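Home and Kitchen Help > Storing Food > Sweets and Snacks

How do you keep mixed candy in zipper bags without everything sticking together?

Posted by Luminița Bălan
Views: 1281

Hello everybody. Every December I make small bags of mixed candy for the children in our building and for the colleagues of my husband. I buy the candy in big packs, I mix it on the table and I fill clear zipper bags. This year I want to make 38 bags and I would like to begin early, maybe three weeks before.

My problem is in two parts. First, the chewy candies become soft and the paper sticks to them, and last year two families told me (very politely) that they had to eat a little paper also. Second, the zipper. I close it, I press it, and the next morning a corner is open again. I don't know if the bags are bad or if I am doing something wrong.

Also the table. After I mix the candy, the gray surface where I work has whitish smears on it, and I wipe and they come back in the same place. I would like to know if this is a problem for the food.
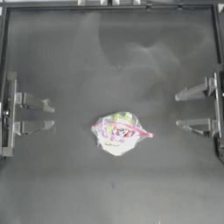
What I tried already

– Putting a spoon of rice in a small paper packet inside the bag. It looked strange and a child opened it.
– Keeping the bags in the refrigerator. The candy became very hard and then soft again when it came out.
– Double bags. It works better, but it is a lot of plastic.

The room is the kitchen, and in the evening it is warm there because I cook. I don't have another room with a big table. Thank you in advance for your patience with my English.

Iulian Nistor
415 helpful votes

Hello Luminița. I filled candy bags for our school fair for many years, so I will try to answer everything.

About the sticking: do the mixing and the filling in the morning, before you cook anything. Steam from one pot of soup is enough to make the chewy ones soft. If the candy was kept in a cold place, leave it closed in its original pack until it has the temperature of the room. When you open it cold, water comes on the wrappers and you close this water inside the bag. I think this is what happened with your refrigerator.

Chewy candies with a folded paper should not be at the bottom under heavy things. I put the hard ones down first, then the chewy ones, and the long bars I put last, standing a little diagonal. In my bags there are usually several Hi-Chew, in different flavors, and one long bar in a white wrapper which goes in on top of them. If the bar stands too straight, it pushes against the zipper and opens it during the night. Maybe this is your corner!

For filling, open the mouth of the bag completely, so wide that the two sides of the zipper make almost a heart. Hold the bag low, by the plastic, and keep your fingers away from the zipper. When the mouth is wide you see immediately if a wrapper is lying over the track.

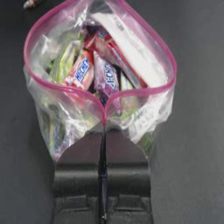

Closing the bag

1. Shake the bag gently two times, so the candy goes down and to the sides.
2. Look at the track from one end to the other. Sugar dust is enough to keep it open, so wipe it with a dry cloth.
3. Press from one corner to the other with two fingers, slowly. Leave a small opening at the end.
4. Push out the air with your flat hand, but not strong.
5. Close the last part and go back over the whole line one more time.

I don't fill more than three quarters. A bag that is round like a ball will open, it doesn't matter how expensive it was. Three weeks is possible if the cupboard is cool and dark.

For the smears I cannot say with certainty, it depends on what the table is made of. I would wash with warm water and a little dish soap, then only water, then dry with a clean towel. If you use a spray cleaner, it can leave a film that returns after every wiping. If you are not sure, put baking paper under the candy.

Ecaterina Stoica

Buy better bags. I had the cheap ones and they opened all the time, now I take the ones with a double zipper and there are no problems.

Relu Pîrvu

I agree with Iulian about the morning. I want only to add one thing – don't put mint candy in the same bag with fruit candy. After one week everything tastes of mint, also through the wrapper. My mother-in-law still reminds me of this. I make a separate small bag for the mints and tie it to the big one with a ribbon.

For the children under four years I leave out the hard candies and the chewy ones completely, and I give a small picture book.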